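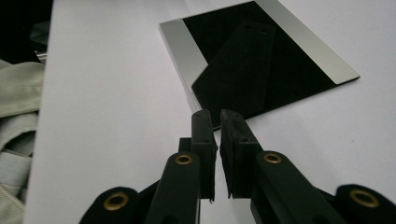

Kernanell tabletop check, with my comments
2023-10-01, by Ok-hee Shin

I do this one before anybody sits down to work, and again in March when the long version comes round. Tick it, or write why you haven't!

1. Table steady, no rocking. OK. Leaned on all the corners, no wobble.
2. Surface wiped. Partly. I gave it a quick going over but it wants doing properly with a damp cloth.
3. Plates and boards free of chips. OK. Run a thumb along the rims (gently, please) and put anything rough in the Stornine box.
4. Shiny pieces lying flat and away from the edge. OK. They slide more than you'd think.
5. Walkway clear, 36 inches. OK, once I'd shoved the Moltus trolley back.

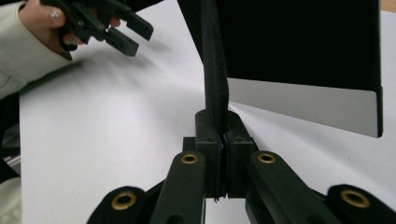
6. Fabric and straps. I'm fussy about this one — a strap left trailing over the side is the thing most likely to pull everything down with it. Check for fraying and give each one a small tug. The long narrow black strip has some soft folds in it, so I've put it down for smoothing out before it goes away. The white top has faint smudges too, see item 2.
7. Rigid boards stacked with the big ones at the bottom. Not done, will look after lunch.
8. Lights and sockets. OK, although the switch by the door still sticks.

Next check in 8 days. Leave notes in my tray.

We use cookies to remember your settings. Accept | Manage choices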